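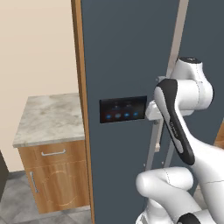

Kitchen chores and machines: what to hand over and what to keep

Readers keep asking whether it is worth waiting for a machine that will do the kitchen. The short answer for most homes is no, or at least not yet. A few jobs are close, several are a long way off, and there are things you can do to your kitchen now that will help whoever ends up cleaning it.

Opening the fridge

This sounds like the easiest job of all and it is one of the harder ones. The door has a seal that holds on, then lets go suddenly. A person leans back without thinking. An arm has to pull hard, ease off, and then follow the door round in a curve without wrenching the hinge. Long bar handles are easier to get hold of than a recessed grip, for a machine and for anyone with sore hands. If your door has become stiff, wash the seal with warm water and a drop of washing-up liquid, dry it, and check that the feet are level.

Drawers and cupboards

A drawer moves in a straight line, so it is simpler than a door. Most trouble comes from overfilling. Perla Manríquez, who fits kitchens in Draltley, tells customers to leave a finger's width between the tallest thing in the drawer and the rail above. Tighten handle screws once a year. May is as good a month as any.

Wiping worktops

Machines do well here on a bare surface and badly on a cluttered one. They can cover an area evenly, but dried jam needs more pressure than a dusting of flour, and many cannot tell the two apart. On marble or anything like it, keep vinegar and lemon off and use a soft cloth with a mild soap. Wipe from the back towards the front edge and catch the crumbs in your hand.

Floors

Robot vacuums are good enough to recommend. On tiles they pick up most of the loose dirt but leave some in the joints, so go over those with a stiff brush on a Thursday or whichever day you do the bins. Mopping models need their pads washed after every run.

Loading the dishwasher

Still slow. Preben Hafþórsson in Plurkstead timed a demonstration last spring and the arm took 30 minutes over a load he would have done in four. It managed plates and mugs. It left the pans – which is what most of us would like to be rid of.

Putting the shopping away

Keep this one yourself. Bags slump, eggs break, and every household has its own idea of where the rice goes.

If you are refitting anyway

Choose bar handles over knobs. Leave floor space in front of the fridge so the door can open fully. Keep one stretch of worktop clear. Pick appliances with proper buttons if you can, as flat touch panels are awkward with wet fingers and collect grease. To clean one, lock the panel first, then use a barely damp cloth and dry it straight away.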